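Notebook, July - the white table, kitchen corner 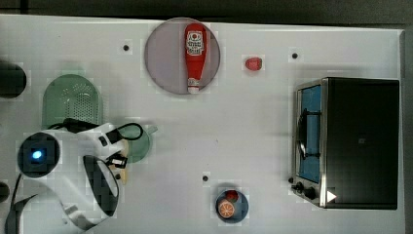

White table, mid-sort. Ketchup on the plate, toaster oven on the right.

Okay, so I finally got going on the kitchen stuff and I'm writing it down before I forget which box things belong in. The plan was to lay it all out, decide what stays for the Drarndale set and send the rest back to the Plornex shelf. I gave myself the hour before lunch - ha!

The toaster oven stays on the right with its door facing left. I like it there, and I really don't want to lug it over to the other bench again. Mind the knobs if you slide it!

The green colander and the green teapot are going in together as a pair (Thongchai wants a blue teapot, he can argue with me about it). The plate is that pale gray-lavender color that looks fine in the cupboard and then you put the red ketchup bottle on it and wow, everything shows up. Keeping both.

The small dark blue bowl has the orange slice in it plus a little red piece. There's another small red thing out on the table to the right of the plate, and I keep going back and forth on strawberry or tomato. Down on the sheet as "red, small" until somebody tells me otherwise.

Box label is 179. The old label said 170, so if you find 170 written anywhere, cross it out please.

Still to do:
- ask Thongchai Chuensuk where the Oosthuizen box went
- new tape for the lid
- wipe the table before the afternoon people come in
- find a second bowl, same blue if we have one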